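道具は立てておけ、と本は言う

台所の片づけについて書かれた文章を、この春まとめて読んだ。読んだというより、読まされたに近い。編集部から渡された紙袋には、収納の本、家具店のカタログ、通販の冊子、それに切り抜きの束が入っていて、どれも似たようなことを言っている。よく使うものは外に出せ。引き出しの奥に寝かせるな。フライ返しもお玉もコップに立て、手の届くところに置け。浅い盆をひとつ敷けば散らかって見えない。ふたつきの箱につまみがあればなおよい。

なるほど、と思う前に、少し疑ってみたい。道具を外に出すことは、いつから「片づけ」と呼ばれるようになったのか。

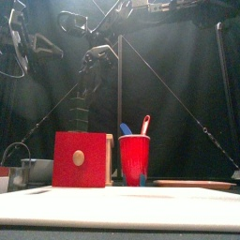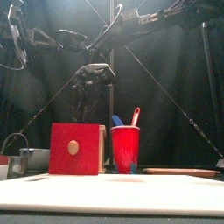
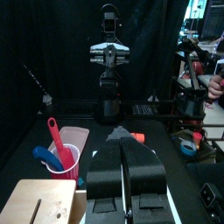
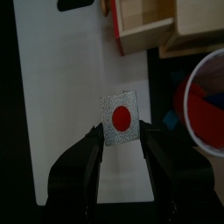
ジネット・ショーヴァンに言わせると、コップに立てたフライ返しは片づいてなどおらず、ただ立っているだけだという。寝ていたものが起きた、それで部屋が広くなるなら苦労はない、とも言われた。うちの母は柄に穴のある道具は全部釘に掛けていた、穴は掛けるためにあけてあるのに、どうしてみんなコップに挿すのか。電話口でそこまで一息に話して、彼女は鍋を見に行ってしまい、しばらく戻ってこなかった。

穴の話は、言われてみればもっともである。赤い柄の先に楕円の穴があいていて、その道具がコップに立っている。穴は一番上にきて、何の役にも立っていない。かといって掛ける場所があるかというと、いまの賃貸の壁に釘を打てる人は多くない。粘着フックは油と湯気で落ちる。わたしの家では夜中に落ち、落ちたお玉の音で目が覚めた。だからコップに挿す。理屈としてはそこまでで、美しい暮らしの話にする必要はどこにもないのだが、カタログはそこから先を書きたがる。

コップという容器

フープマンのカタログには「ツールスタンド」という品目があり、見開きを使って載っている。陶器のもの、ステンレスのもの、底に水受けのついたもの。どれも立派な値段がついている。説明文には「調理の流れを途切れさせない」とあるが、途切れたところで困るような流れで料理をしている家がどれだけあるだろう。わたしの場合、流れを途切れさせるのは道具を探す時間ではない。冷蔵庫の前で何を作るつもりだったか思い出せない時間のほうがよほど長い。

試しに、専用品をやめて普通のプラスチックのコップを使ってみた。歯みがき用に買って余っていたものである。結論を先に言うと、挿すだけなら挿せる。ただし倒れる。柄の長いフライ返しを一本だけ入れると、重心が高いところにきて、コップごと傾く。お玉を足すと今度は反対側に引かれて、具合よく釣り合うことがある。具合よく釣り合った状態から一本抜くと、残ったほうが倒れる。料理中はかならず一本抜くのだから、これは釣り合っているうちに入らない。

ディディエ・マッソンは、底に小石を敷けと教えてくれた。水槽用の砂利を洗って指二本ぶんの深さまで入れておけば、まず倒れないという。やってみたところ、たしかに倒れなくなった。そのかわり砂利が湿る。洗った道具をよく拭かずに挿すせいで、二週目には底のほうからあまり嗅ぎたくない匂いがした。マッソンにそう伝えると、拭けばいいじゃないか、と返ってきた。拭く人間は最初から引き出しに戻していると思う。

専用品の肩を持つわけではないが、重さのある陶器が倒れにくいのは事実である。水受けのほうは、外して洗うのを忘れればプラスチックのコップと変わらない。フープマンの陶器のものを友人の家で十一年使っているところを見せてもらったことがあり、外側は買ったときのまま白く、内側は見ないほうがよかった。

赤は片づくか

もうひとつ、本のなかで繰り返されるのが色の話である。グストスカの冊子は毎号のように「差し色」を勧めてくる。白い板、灰色の容器、木の盆でまとめたところへ赤い箱をひとつ置けば、台所が引き締まるのだそうだ。

引き締まる、という言葉がわたしにはよくわからない。赤いものがあれば目はそこへ行く。それは認める。目がそこへ行っているあいだ、ほかの散らかりが目に入らないという効果も、まあ、あるかもしれない。客が来て五分なら通用する。だが住んでいる人間は、赤い箱の後ろに何が押しこまれているかを知っている。

マルゴー・ロランはこの点ではわたしと意見が合わない。彼女の台所には赤が多い。箱も赤、コップも赤、ふきんも赤で、差し色というより地の色になっている。本人の説明では、赤いものは失くさないから、だそうである。灰色の計量カップは灰色の流しのなかで消える。白い小皿は白い板の上で消える。赤いへらだけは、どこに放り出しても台所を出るまでに見つかる。見た目の話はどうでもよくて、探す時間の話をしているのだと彼女は言う。

これには少し心が動いた。カタログのどこにも書いていないことだったからである。カタログは色を「印象」の言葉で語る。温かみ、清潔感、奥行き。失くさない、とは書かない。失くさないと書いてしまうと、買い足してもらえなくなるのかもしれない。

ただし、彼女の台所でも赤いもの同士は消える。赤いコップに挿した赤い柄は、遠目にはコップの一部に見える。青い道具を一本混ぜておくと、それだけがよく目につく。青いほうを使う回数が自然に増え、赤いほうはだんだん使わなくなったという。色で分けると道具の使い方のほうが色に引っぱられる。そんなところまで面倒を見てくれる収納の本を、わたしはまだ読んでいない。

つまみのある箱

箱の話をする。丸い木のつまみがついた箱は、どこの店にも置いてある。トゥルトウの店頭では棚の一番よい高さがこれで埋まっていて、布を貼ったもの、塗ったもの、何も塗っていないものと並ぶ。つまみがあると、人はそこに手をかけたくなる。引き出しなのか、扉なのか、ただの飾りなのかは、引いてみるまでわからない。

店で引いてみた。引き出しだったものもあれば、前面が倒れてくるものもあり、びくともしないものもあった。びくともしないものについて店員に尋ねると、上から入れるタイプでございます、と言われた。ではこのつまみは、と重ねて聞くのは気の毒なのでやめた。

台所に置く箱で布張りというのは、どう考えても筋が悪い。油が飛ぶ。粉が舞う。フェルトのような布はどちらもよく吸う。わたしも赤い布張りの箱をひとつ持っているが、台所に置いて三週間で、前面の下半分だけ色が深くなった。拭くとそこだけ毛羽が寝て、今度は光の加減で筋が見える。箱の中身は茶葉と輪ゴムだった。茶葉と輪ゴムのために、箱の手入れを覚えるはめになったわけである。結局、箱は居間に移り、いまは切手が入っている。切手は油を飛ばさない。

デラ・アグベコは、台所の箱は全部、洗えるかどうかで選ぶべきだという立場をとる。洗えない箱は食器棚の中に置く。外に出してよいのは、流しで丸ごと洗えるものだけ。この基準を当てはめると、店に並んでいるつまみつきの箱はほとんど落第する。木の枠も、水に浸けるのは避けたい。残るのは金属のバケツと樹脂の盆、それから瓶くらいで、急に景色が厨房らしくなる。

バケツはいいですよ、とアグベコは言った。持ち手が針金のものは、持ち上げるときに手に食いこむ。だから重いものを入れなくなる。重いものを入れなければ、底が抜けない。それは長所なのかと聞いたら、二十一年使っているという答えが返ってきた。芋を入れているそうだ。

盆の下にあるもの

浅い盆を敷けば散らかって見えない。これは半分まで本当である。塩と油と胡椒が調理台にじかに並んでいるのと、盆にのって並んでいるのとでは、たしかに後者のほうが意図して置いたように見える。同じ塩、同じ油なのに、縁があるだけで許される。額縁のようなものだろう。

残りの半分は、盆には端があるということだ。のりきらなくなったものは盆の隣に置かれる。盆の隣に置かれたものは、盆がなかったころよりもずっと散らかって見える。はみ出したことがはっきりわかるからである。そこでもう一枚、盆を買う。シットステッドの展示室では盆が重ねて売られていて、組になったほうが一枚あたりは安い。よくできている。

わたしは木の盆と、半透明の樹脂の盆を交互に使ってみた。木のほうは見た目がよく、醤油の輪がつく。樹脂のほうは輪がつかないが、軽くて、ふきんで拭くと盆ごと動く。拭いているのか押しているのかわからなくなり、最後には両手で押さえて肘で拭いた。どちらがよいかと聞かれたら、醤油をこぼす人は樹脂、こぼさない人は何でもいい、と答えるほかない。

そして盆の下である。どちらの盆も、持ち上げると下に何かがいる。パン屑、米粒、輪ゴム。盆の縁にさえぎられて、拭くときに見えないものがそこへ集まる。ラファエル・ペランはこれを避けるために、盆の下に小さな脚を貼っていた。脚を貼った盆の下には、脚を貼っていない盆よりもたくさんのパン屑が入りこんでいた。本人は風通しがよくなったと満足していたので、何も言わずに帰ってきた。

白い板という舞台

白いまな板についても触れておく。カタログの台所にはかならず一枚、大きな白い板が出ている。手を入れて持てる穴があいていて、立てることも掛けることもできますと書いてある。そのわりに、家庭ではたいてい寝たまま置きっぱなしになる。置きっぱなしの板の上には物がのる。物がのると、切るためにはまず板の上を片づけなければならない。

これを馬鹿にするつもりで取材を始めたのだが、途中で気が変わった。ペランの台所では、白い板は切るための板というより作業の区切りとして働いていた。夕方の六時になると彼は板の上のものを全部どける。どける先はどこでもよく、椅子の上のこともある。どけ終わったら拭いて、それから玉ねぎを出す。板が白いので、拭いたかどうかが本人にもわかる。黒い板に替えた時期は、汚れが見えず、拭くのをやめてしまったという。

目に見える汚れのほうが拭かれる、というのは、片づけの本が言いたがらないことのひとつだと思う。本は汚れの目立たない色を勧める。汚れの目立たない板は、汚れていないわけではない。白い板に残る灰色の筋や短い黒い跡は見苦しいが、見苦しいおかげで漂白剤の出番がくる。ここは珍しく、カタログの写真と実際の生活が同じ側に立っている。

ただし大きさについては譲れない。大きな板は流しに入らない。わたしの家の流しに入らない板を、わたしは三回買っている。店では流しの寸法を思い出せないからで、家に帰って斜めにし、蛇口をよけ、水を床に流しながら洗うことになる。穴に指を入れて縦に持てば洗えますよ、とトゥルトウの店員は言った。縦に持つと、水は肘まで伝ってくる。

しまう、という古い方法

四人に話を聞き、店を回り、自分の台所で試してみて、引き出しに戻ってきたかというと、そうでもない。うちの引き出しは浅くて、お玉を入れると閉まらない。お玉の丸いところが上の板につかえ、一度つかえると今度は開かなくなる。外から定規を差しこんで押し下げるのが家族の技になっている。外に出す収納がこれほど勧められるのは、しまう側の家具がきちんと作られていないせいではないかと、わたしは少し疑っている。調理台の下を測ってみると、引き出しの奥には手のひらが楽に入るほどの隙間があった。あれを前に回してくれれば、コップも砂利も要らなかったはずである。

フープマンにもトゥルトウにも引き出しの仕切りは売っている。仕切りは引き出しをさらに浅くする。グストスカの冊子は、お玉を二つ折りにできるものに買い替えるよう勧めていた。折れるお玉は持っていない。味噌汁をすくっている最中に折れたらと思うと、買う気になれない。

ショーヴァンには、原稿の途中でもう一度電話をした。釘に掛ける話の続きを聞きたかったのである。お母さんの台所の壁には、道具を外した跡が残っていたという。長いあいだ同じ釘に同じ道具が掛かっていたので、そこだけ壁の色が薄く、外していても何が掛かるのかわかった。戻す場所を間違える人がいなかった。それは片づけとして相当に優れた仕組みではないかとわたしが言うと、彼女は、壁が汚かっただけよ、と言った。

新しい壁にその跡ができるまで何年かかるのか聞きそびれた。いま、うちのお玉はコップに立っている。コップの底には乾かした砂利を戻し、指二本ぶんを一本ぶんに減らした。フライ返しを抜くと、やはり少し傾く。傾いたコップは隣の瓶に寄りかかるので、床までは落ちない。瓶の中身は酢で、使うときには先にコップをどけている。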